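Section 4: Fitting and first use of the mattress

Purkar 2610 bed base with Haugen mattress

Before you start, check that all slats are seated in their holders and that the center rail is locked. Two people are needed to lift the mattress.

1. Place the rolled mattress on the base with the arrow on the wrapper pointing toward the headboard.

2. Cut the outer wrapper with the blunt cutter supplied. Do not use a knife.

3. Unroll the mattress, then open the inner film along the printed line.

4. Leave a gap of 70 mm between the headboard and any wall heater.

5. Open a window and let the mattress rise until the corners are level. In a cold room this can take until the next day.

6. Put on a fitted sheet. Start with the two corners at the head end and pull toward the foot.

CAUTION: Do not stand or jump on the mattress while it is rising. Keep the film away from children and pets.

Note: A light smell is normal in the first days.

Note: The base is rated for 1000 hours of use before the first check of the slat holders. Order replacement holders under part number 2217.

Turn the mattress end to end every three months. Write the month on the care label, for example October.
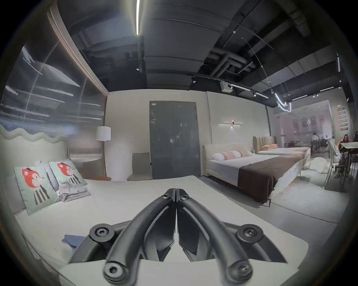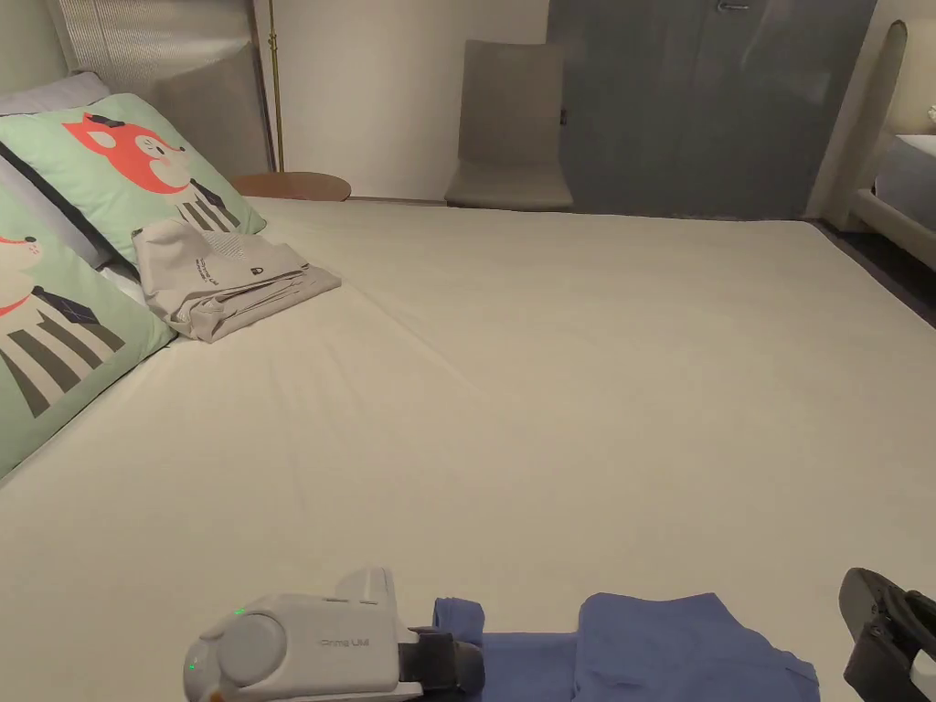 Fig. 4. Bed with upholstered headboard. Second picture: cream fitted sheet in place, pillows at the head end.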